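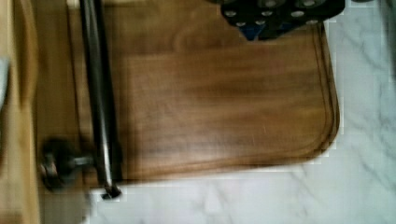 Drevholm to resurface worn cutting boards at Rorkness shop

4 Apr 2018

Print | E-mail

RORKNESS - Drevholm, the woodworking shop on Mill Street, will begin taking in worn wooden cutting boards for resurfacing this month, after a trial last fall drew more boards than the shop had room to store.

The service is open to anyone with a solid wood board, whether or not it was made at the shop. Boards can be dropped off at Drevholm or at the Rivadeneira kitchen store on the square, which took part in the trial and will go on acting as a second counter.

Drevholm said it took in 109 boards during the trial, which began in September. Of those, 97 were planed or sanded, oiled and returned. The rest were judged too thin, too badly split or not solid wood, and went back to their owners untouched and without a charge.

The shop had planned to keep the trial open until the end of the year. It stopped accepting boards after six weeks so that the bench could be cleared in time for holiday orders.

What the work involves

Most of the boards that came in had the same complaint, according to the shop. The middle had been cut on for years and was dished or scratched, while the edges were nearly as good as new. Many owners had already tried sanding the middle by hand, which took out the scratches but left the hollow deeper.

A board that has dipped in the middle rocks food toward the center and lets a knife skip over the low spot. It also holds water after washing. To bring it flat again, the whole face has to come down to the level of the lowest point, and that is difficult to do evenly at home.

At Drevholm the face is first checked with a straightedge in both directions. Light wear is taken off with a sander. Deeper wear goes through the planer, provided the board is thick enough and has no metal in it. Feet, screws and handles are removed before the work starts and put back afterward.

The surface is then wiped with a damp cloth, which raises the grain, and left to dry before a last sanding. Mineral oil goes on at the end in several coats. The shop does not use varnish on cutting surfaces and will not refinish a board that already has a thick clear coating unless the owner agrees to have the coating taken off.

Boards with a groove near the rim take longer. If only a little wood has to come off, the groove is left shallower than it was and usually still catches the juice from a roast or a melon. If a lot has to come off, the groove can disappear altogether, and the shop then cuts a new one along the same line with a router. Rounded corners are followed with a template.

Owners of grooved boards are asked to say at the counter whether they want the groove kept. In the trial, a fair number did not. Some said they had never liked cleaning it, and a few had been using the flat back of the board for years to avoid it.

Two weeks for most boards

The usual wait will be two weeks. Boards that need gluing will take longer, because the joint has to sit in clamps before anything else can be done. Drop-offs at Rivadeneira are collected by Drevholm's van once a week, so a board left there just after the van has been may be gone a few days more.

Prices are by size and will be posted at both counters. Cutting a new groove and closing a split are charged separately. The customer gets a written price at drop-off, and the shop said it would call before doing any work that would cost more than the figure on the slip.

The shop is asking that boards be washed and fully dry when they are brought in. During the trial a number of them arrived damp from the sink and had to stand on edge for days before they could be sanded. Boards should not be wrapped in plastic. A paper bag or a dish towel is fine.

Each board is tagged with a numbered paper label on the underside. Customers who do not want a label stuck to the wood can have it tied on instead, if the board has a handle or a hole.

What will not be accepted

The following will be turned away at both counters: bamboo boards with peeling layers, plywood, boards with a printed picture on the working side, and anything that has been through a fire. Butcher block countertops are not part of the service, though Drevholm does quote for those as ordinary jobs.

Boards that have been washed in a dishwasher are accepted but often cannot be saved. The heat opens the glue lines, and the strips move apart at the ends. A short gap at one end can sometimes be trimmed off, leaving a slightly smaller board. Gaps at both ends usually mean the whole thing has to be sawn apart and glued up again, and the shop said that is seldom worth the cost unless the board has some family history.

Very old boards are handled on request by sanding only. The shop will not put a board through the planer if it looks as if a nail or a pin may be buried in it.

Wood for repairs

Where a piece has to be replaced, the shop will use offcuts from Starov, the hardwood yard on the river road that has supplied it since it opened. The yard sets aside short lengths of maple, walnut and cherry that are too small to sell as lumber.

The match will not always be exact. Wood darkens with age and oil, and a fresh strip of cherry beside one that has been on a kitchen counter for a decade will look pale for the first year or so. Drevholm does not stain new strips to hide the difference. The stain would be cut through by the knife in a short time, and the shop prefers to let the color come on its own.

Customers can ask to see the replacement wood before it is glued in. They will need to come to Mill Street for that, as the offcuts are not kept at Rivadeneira.

Store sees fewer new boards sold

Rivadeneira said its sales of large wooden boards were down slightly during the trial, while sales of board oil and bench scrapers went up. The store did not give figures. It said it expects to keep selling new boards at the same prices and will hand out a care sheet with each one.

The sheet is one page and was written by both businesses. It advises washing a board by hand in warm water, drying it right away, and standing it on edge with air on both sides. It says to oil the board when the surface looks dry or feels rough, and to oil both faces even if only one is used. A board oiled on one side takes up moisture on the other and can cup.

There is also a short section on countertops. Boards used on marble or other polished stone tend to slide, and owners often put a wet cloth underneath to hold them. The sheet recommends a dry rubber mat, or a thin damp towel that is taken away as soon as the cutting is done. A board left sitting on a wet cloth can be warped by the next morning, and the trapped water is no better for the stone. Oil can also mark marble, so a freshly oiled board should be kept off it until the surface is dry to the touch.

For everyday scratches the sheet suggests a scraper or a sheet of fine sandpaper, worked along the grain over the full face and followed by oil. Fine knife marks are normal and do not need attention. A board is due for resurfacing, it says, when water pools in the middle or when a loaf of bread no longer sits steady.

Copies are free at both counters, including for people who are not leaving a board.

Uncollected boards

A few boards from the trial have still not been picked up. Drevholm has them on a shelf behind the counter and will hold them until the end of June. Owners who have lost their slip can describe the board - size, wood, any handle or groove - and the staff will look for it. Some of the slips were filled in with a telephone number missing a digit, and the shop has had no way to reach those customers.

Boards not claimed by the end of June will be passed on to the cooking classes at the Rorkness adult school, which has asked for large ones.

Hours

Boards are accepted at Drevholm during shop hours, by the side door. The front entrance on Mill Street is closed while the sidewalk is being relaid. Rivadeneira takes them at the register until half an hour before closing. There is no limit on the number of boards a household can bring, but restaurants and caterers are asked to call ahead so their boards can be fitted in between other work.

Payment is due when the board is collected. Both counters take cards.

Print | E-mail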